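Search the notebook Search

November 23, 2018. Dye bath log, indigo vat, second trial

Vat at 60 liters, same Kettani powder as in August. Octavio Tamayo weighed out 428 g and I checked it against the sheet. pH slow to come down. Left the lid on through lunch and stirred once, slowly, without breaking the surface much.

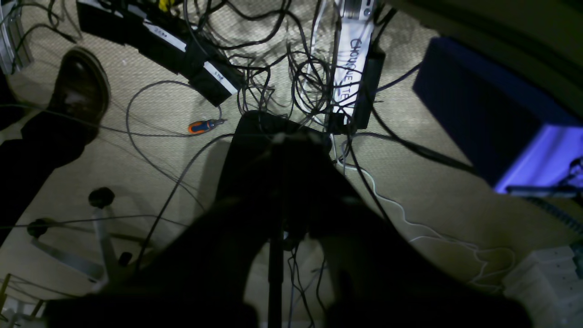 Carpet, cables, brown shoe at upper left.

First dips went pale green and turned over in the air in a few minutes. Swatches 1 to 6 are pinned on the board by the sink. No. 4 has a streak where it touched the side, so leave it out of the averages. Fenna Kuipers wants a longer rest between dips. I think the trouble is the thiourea dioxide, the Tostisau tub was opened last winter.

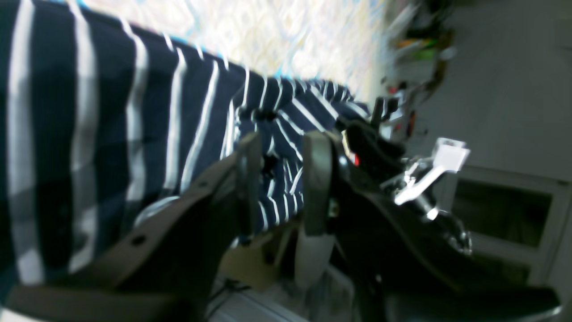
Rinse water ran blue for longer than I would like. Rub test on the cotton twill was poor, dry rub acceptable. Linen did better on both. Roscoe asked for a price per meter before we know the number of dips, told him to wait.

Still to do: order a new tub, relabel the shelf, redo the twill with 144 g less soda ash in the scour. Vitport have the pH strips in stock again.

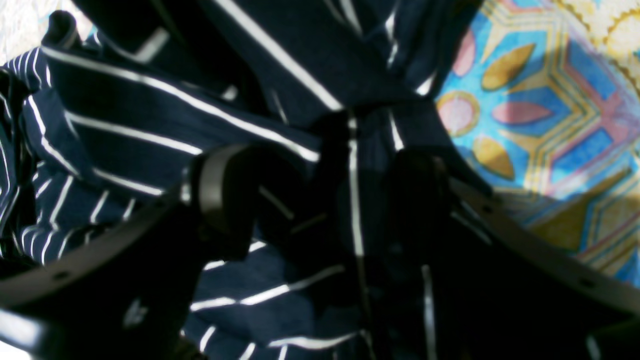
Navy with thin white stripes, bunched.

Vat covered at end of day. Afonso to check the temperature first thing and skim before anybody dips.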